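Grendora Lab Sets Equipment Budget for Home Robot Program

2024-07-26

The Grendora Home Robotics Lab has settled its equipment plan for the coming year, and the biggest line on it may surprise people who expected a row of shiny new robot arms. Most of the first-round money is going to hand-held grippers, the kind a person carries around the house to do ordinary chores while the tool records each move.

The plan calls for 15 new grippers, to be bought in two batches. Nine arrive first and go straight into homes. The other six will be ordered once the lab has seen how the first nine hold up to daily use. A single robot arm, shared by everyone, rounds out the list, along with chargers, storage drives and a good supply of spare fingertips.

"I could not be happier with this," said Akosua Abugri, who runs the lab's household program and wrote most of the request. "We've been sharing four grippers between all our homes, and people were waiting weeks for a turn. Now a family can keep one for a whole month and get really good with it -- and you can see the difference in the recordings when someone is comfortable with the thing!"

The approved budget works out to $936 per gripper, spare parts included. Abugri had asked for a little more, but a price offered by Dumitrescu, the workshop that will assemble the tools, brought the figure down. The workshop also agreed to sell fingertips and pivot pins separately, so a worn joint won't mean sending a whole unit back.

Spares turned out to be the liveliest part of the planning talks. The lab's first order, two years ago, had almost none in it. When fingertips wore smooth, the tools sat on a shelf until the next purchase could be signed off. This time the request includes 60 pairs of fingertips, bought up front and kept in a cabinet by the door, where anyone can sign them out.

Steinar Vestergaard, the lab's equipment manager, went through the old repair log line by line before putting numbers in the new plan. He found that soft goods were harder on the tools than anyone had guessed. Blankets and knitwear shed lint, the lint gets into the joints, and the joints start to drag. Kitchen work, which everybody had worried about, caused far fewer problems.

"I went in ready to argue for waterproof covers," Vestergaard said. "I came out asking for lint brushes and a can of compressed air for every kit. It's the cheapest thing on the list and I'm the most excited about it."

Laundry and bedrooms are where much of the new work will happen. The lab's recordings so far lean heavily toward tables and counters, with hard objects such as cups, boxes and cans. Clothes are a different matter. A sweater never lands the same way twice, and a gripper coming down over a sleeve has to pinch the knit without taking half the bedding along. The program wants plenty of that, in real rooms, with the usual belongings left where people keep them.
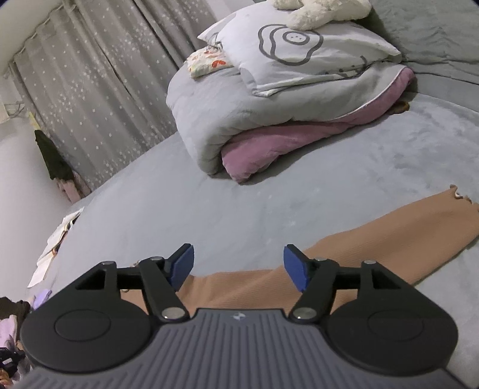
Abugri is firm that homes should not be tidied up for the program. Families in the first group are asked to go about their chores the way they normally would, on the beds and chairs they normally use. A robot that has only learned from bare, neat surfaces has a hard time when it meets an unmade bed, she said, and she would much rather find that out now, while the training is still going on.

The lab looked at two other ways to spend the money. One was to buy a second robot arm and drive it by remote control in a mock apartment at Nurnness, where the lab rents floor space. The other was to lease a full set of equipment from Gesadari for a year. The arm was dropped for the time being because it would have tied the work to one room. The lease came close, and Vestergaard said he would look at it again when the next plan is drawn up.

Storage took some arithmetic as well. A trial in June, with three homes taking part, produced 234 recordings, more than the lab had set aside space for. The new plan doubles the number of drives and adds a second charging station, so that kits coming back from one home can be emptied, cleaned and sent out again the next day.

Each kit will travel in a padded case with a gripper, a charger, a lint brush, two spare pairs of fingertips and a printed sheet of instructions. The sheet is down to one page after a test reader got lost on page three of the old one. Training for new households takes place at the lab and lasts an afternoon, most of it spent picking things up and putting them down again. Children are welcome to come along and watch -- several at the last session asked for a turn before their parents did.

Households that would like to join the second group can leave their names at the lab's front desk. No experience with robots is needed, and the lab would especially like to hear from people with a lot of laundry.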